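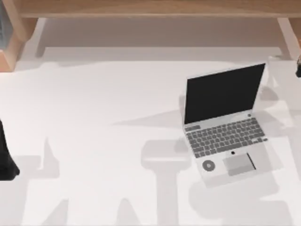 Chapter 4

Cutting and Scoring Rigid Sheet

I ruined my first full sheet of composite panel before lunch on my second day in a sign shop. The shop was called Grandidis, and the job was a fascia board for a bakery. I measured it right, I marked it right, and then I ran the knife down the wrong side of the ruler. The board came out narrow by the width of the ruler (38 mm, I can still tell you), and my boss hung the offcut over my bench and left it there until I quit.

So this is the chapter I wish I'd had. In Chapter 3 we picked our sheet material and talked about what's inside it. Now we get to cut it up, which is the fun part!

What you'll be able to do by the end

By the time you get to the exercises you should be able to choose between a knife, a wheel and a saw for a given sheet, set up a vertical cutter so it cuts square, score and snap acrylic without a ragged edge, and work out how many blanks you'll get from one sheet. You'll also know what "kerf" means and why I go on about it so much.

Words to watch for: kerf, score, snap line, burr, face side, waste side, squaring cut, clamp bar.

4.1 Three ways to get through a sheet

Every cutter you meet in a shop does one of three things. A knife slices, and it takes nothing away. A wheel squeezes its way through, and it takes nothing away either, though it can leave a slight roll on the edge of the metal skin. A saw chews out a strip of material and throws it on the floor as dust. That strip is the kerf.

If you're cutting foam board, use a knife. It's quick, it's quiet, and if the blade is fresh you'll get an edge you can leave showing. If you're cutting thin aluminum composite, I like a twin wheel. Thick acrylic goes to the saw, and please wear your glasses even for one little cut. I've picked acrylic chips out of my coffee, so I know how far they fly.

PVC foam sheet sits in the middle. Up to 5 mm or so I use a knife in two or three passes. Past that my wrist complains and I go to the saw.

4.2 Marking out

Always mark the waste side. Put a fat X on it with a grease pencil. I know it looks like something you'd do in kindergarten, and I still do it on every sheet, bakery or no bakery.

Then make your squaring cut. Sheets from the supplier are close to square, but close isn't good enough once you're lining up a dozen panels along a wall. Trim one long edge, turn the sheet so that edge sits on the bottom rail, and trim a short one. Everything else gets measured from that corner.

Worked example. The Worthorpe bus depot wants door signs 245 mm wide and 140 mm high, and you have a strip of PVC 140 mm high already squared up. With a knife, 13 signs need 13 x 245 = 3185 mm of strip. With a saw that has a 3 mm kerf, you lose 3 mm at each of the 12 cuts between signs, so add 36 mm and you get 3221 mm. (If your strip is longer than that, there's one more cut to free the last sign, but that kerf comes out of the leftover piece.) Now picture a standard sheet 3050 mm long. You can't get all 13 out of one strip either way, so how many can you get? Try it before you read on. I make it 12 with either tool, with more left over if you used the knife.

4.3 Setting up a vertical cutter

The one I learned on was an old Tufa, bolted to the wall in our Idthorpe workshop, with a clamp bar that stuck every February when the heating was off. Yours may be newer, but the setup goes the same way. Check the bottom rail with a level first. Next, put in a new blade and cut a scrap, then flip one of the two pieces over and butt the cut edges together on the rail. If you see a wedge of daylight between them, the cutter is out of square, and the wedge shows you twice the real error, so only correct for half of it.

Do this before you touch a customer's material. Scrap is cheap, and a printed and laminated panel is a whole afternoon of somebody's work.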